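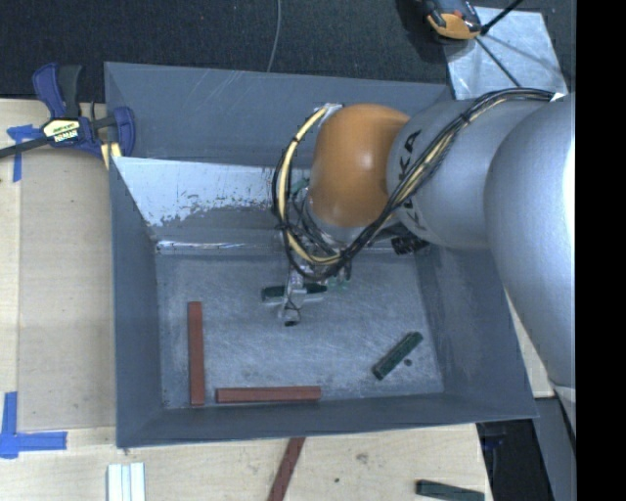 A KUKA arm over the block-sorting bin at Bilent's test bench in Purkley.

FOR IMMEDIATE RELEASE
Saturday, June 21, 2025

Bilent pauses Prendimine trials after gripper fault

PURKLEY – Bilent has stopped all trials of Prendimine, its bin-picking software, following a fault on the test bench. No one hurt. No customer sites affected.

The fault came up during a long run on wooden blocks. On pick 1,683 of a planned 3,000 the gripper reported closed while still open. The arm carried on down and pressed against the bin floor until the force limit tripped. Operator hit the stop button as well. One finger pad and a sensor lead have been replaced.

Early checks point to a worn connector at the wrist, plus a gap in our own code – it trusted a single closed signal and did not check it agianst finger position. A similar false reading was logged in May and put down to noise. It should have been followed up then.

"We had a warning and we missed it," said Ita Horgan, head of testing. "The arm stays off until Zsolt's team can show me the fix."

Zsolt Dudás, lead engineer, is adding a second check on every grip. Trials restart with 500 picks at reduced speed, wiring inspected every 60. Results will go to pilot partner Ó Súilleabháin before any full speed work. No restart date yet.

Pilot users do not need to do anything at this stage. Anyone who has seen a false grip reading on there own cell, please stop the cell and ring the Bilent support desk.

ENDS

Press contact: Ita Horgan, Bilent, Purkley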